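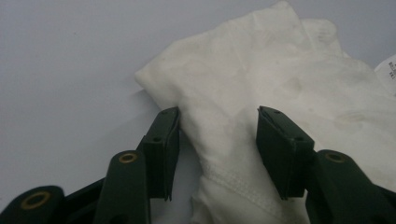 I finally did something about the whites.

For most of the year they went from the dryer to the bed, from the bed to the chair, and from the chair back to the bed when I needed the chair. By Tuesday I would be wearing something that looked like it had been kept in a glove compartment. I have a dresser. It was full of things I don't wear.

So in August I emptied two drawers and moved the folding out of the bedroom. It happens at the table now, one piece at a time, in the evening after the dishes are done. I work on a pale surface, which was a mistake for white laundry if you like to see edges, but it's the biggest flat spot in the apartment and I wasn't going to buy a table for this.

My neighbor Jucélia Fontes worked in a hotel laundry for years and she gave me the only instruction I've kept. Find the label first. On a shirt it tells you where the neck or a side seam is, and once you have one seam you can shake the whole thing out from there. Before that I used to grab any corner and hope, and I'd end up with a sleeve inside the body and have to start over. 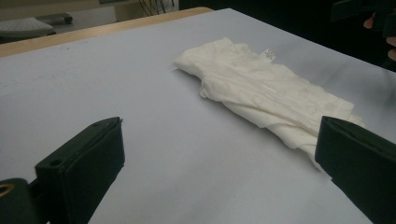 After the shake I lay it face down and smooth it from the middle out with the side of my hand. Sleeves in, sides in, then up from the hem in thirds. Thin cotton doesn't like to hold a fold, so I press down on each one for a second before I make the next. Towels get folded in half the long way and then in thirds. I tried rolling them for a while, but they wouldn't fit the shelf and I kept pulling down three to get one.

Fitted sheets I still ball up. Jucélia showed me twice and I have accepted it.

The thing I got wrong at the start was waiting. I'd let the basket sit until the weekend and then face all of it at once, and by then the creases had set — especially in the thin stuff. Now I take it out warm and do what I can in one sitting. If there's some left over I drape it flat on the back of the couch. That seems to be enough to keep it from going back to the old state.

I also cut the number of white shirts down. Two had gone gray under the arms and one had a collar that had given up. Those are rags now, under the sink. Next is the sock drawer, and I don't have a plan for that yet. If anyone has a way of keeping pairs together that doesn't stretch out the cuffs, leave a comment.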